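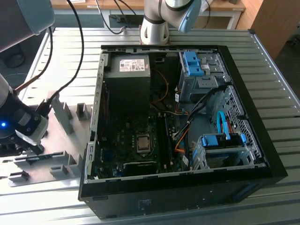 The tower on its side, panel off, no cooler on the processor.

Jan 4, 2021

Back at the desk. Woke before the alarm, read the overnight thermometer (kitchen 49 F, which is low even for this house) and bled the two upstairs radiators before coffee. The one in the box room gave air for a long count and then spat. The one on the landing gave water at once, so the cold spot at the bottom of it is sludge and a bleed won't fix that. Topped the loop back up to pressure and wrote the reading on the tape by the gauge.

Most of the day went on the sourdough log. I have kept it as loose sheets since May and the sheets have reached the point where I can't find anything in them. The plan was to move the lot into one table with a row per bake. Columns: flour, water, salt, starter, dough temperature at mix, room temperature, bulk time, proof time, oven, result. The "result" column is the weak one. In the early sheets I wrote things like "good" and "better," and those can't be compared with anything. From August I measured loaf height at the center with a ruler, and those rows can at least be sorted.

Method for the transfer: one sheet at a time, typed in, ticked in pencil in the top corner, turned face down on the left-hand pile. If a figure was illegible I left the cell blank and did not guess. Two of the summer sheets have water stains through the bulk times, so those rows are only half useful.

A first pass at sorting by dough temperature shows what I suspected. The flat loaves sit almost entirely at the cold end. I had blamed the Toltport flour for most of them and changed brands over it in October, and the change lines up with the week the heating went on. So the flour question is open again. I still have an unopened bag of the Toltport and will run it against the present one, same day, same starter, same tin size, both doughs brought to the same temperature at mix. Salt at 2 percent for both. I should have done this in the fall.

Water temperature is the only input I can change quickly, so I worked out a short table for it and taped it inside the cupboard door. The usual rule is to take the target dough temperature, multiply by three, and subtract the room, the flour and the friction from mixing. By hand the friction figure is close to nothing. With the starter coming straight off the counter it is simpler to count it as a fourth term and multiply by four. I will check the table against the probe for the next few bakes and correct it if it runs consistently high or low.

The probe itself needed checking before any of that. Ice bath first, crushed ice with enough water to fill the gaps, stirred, two minutes. It settled one degree high. Boiling water second, and it was one degree high there as well. A constant offset is easy to live with. I wrote "minus one" on the handle and will apply it from this row onward. The older rows stay as they are, with a note at the head of the column.

Clodagh phoned at lunch. Her starter has gone gray on top and smells of nail polish remover. I told her to pour off the liquid, keep a spoonful from the bottom, and feed it twice a day with equal weights until it doubles between feeds. She wanted to know whether rye would speed it up. In my notes it does, by a feed or two, though I have only three trials and they were in different weather. She is going to try it and send me times. Brendan has borrowed her scale and not brought it back, so the weights will be by cup until Thursday.

Walked to the post office after that with the parcel for Eylül. Cold and no wind, ice in the gutter on the north side of the street only. The Postport label would not scan and had to be printed again at the counter. Bought a roll of wide tape and a box of 100 envelopes while I was waiting, having used the last one on the gas form.

Fed the starter at four: 50 flour, 50 water, 25 starter, jar marked with a rubber band. Room at the back of the counter 64 F, on top of the fridge 71 F. Moved it to the top of the fridge. At 8 it was just under double, still domed, no collapse at the edges. That is faster than any December entry, and the only difference is the shelf.

Mixed a small test dough straight after, single loaf, present flour. Target 76 F, measured 75 after correction. Three sets of folds at half-hour spacing. It felt slacker than usual on the first and had tightened up by the third. It goes in the unheated porch overnight in the lidded tub with the second thermometer beside it, so that I get a true figure for the cold stage. Until now I have been writing "porch" in that column and nothing else.

Still to do on the table: the September sheets, which I think are in the Ní Chonaill folder with the car papers, and a decision on how to record the oven. The dial is no use. The hanging thermometer disagrees with it by a different amount on each shelf. Probably I will log the hanging figure and the shelf number and ignore the dial altogether.

Supper was the end of the old loaf, toasted, with lentil soup. Porch at lights out 41 F. Bake at seven if the dough has come up, otherwise leave it until nine and note the delay.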